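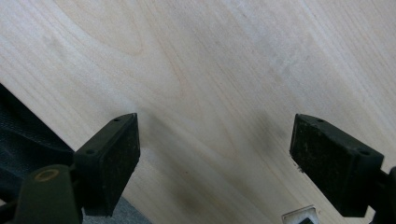 Urnisness has published a method for cutting idle footage out of the hand-held gripper recordings used to train robot arms. The method, called Vestex, scores each stretch of video by how much the gripper and its surroundings change, then drops the stretches that teach a robot nothing. Views with both black fingers open over bare, pale wood are common in such recordings, and a person reviewing them by eye tends to keep too many or too few. Vestex makes the same decision every time.

The company tested the method on 1,293 recordings made on light wood surfaces in July. Each was scored twice, once by Vestex and once by trained reviewers. The two agreed on where the useful part of a recording began in most cases, and the software finished the full set in 20 minutes on a single workstation.
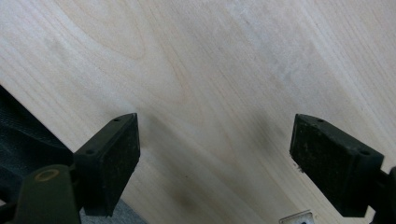
Open gripper fingers over a wooden surface, with a soft shadow between them.

Shadows were the main source of early errors. The first version of Vestex treated a moving shadow as a moving object and kept footage it should have dropped. The current version compares brightness and grain separately – if the grain stays put while the brightness shifts, the change is scored as lighting.

Policies trained on the trimmed set reached the same success rate as those trained on the full set, with training time down 70 percent. The result held across three tasks. It has not yet been tested on glass or other reflective surfaces.

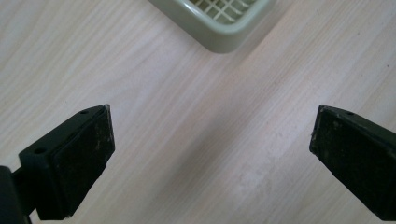 Availability

The Vestex code and the scored recordings are available to research groups on request. A version for the Siu recording software is in testing with Brullari, which runs its own data collection and will report its results separately. Commercial terms have not been set.

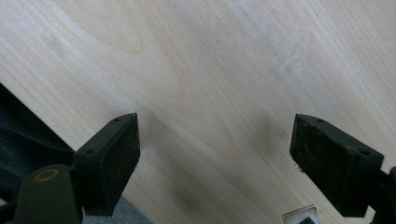
Takumi Shibata

"We kept paying to train on video where the gripper was open and touching nothing," said Shibata, who led the work at Urnisness. "Some of that is useful, as the robot has to learn how to approach. Most of it is repeats."

The next release will add a setting for how much approach footage to keep – the present version uses a fixed three seconds.

Released by Urnisness, 8/8/21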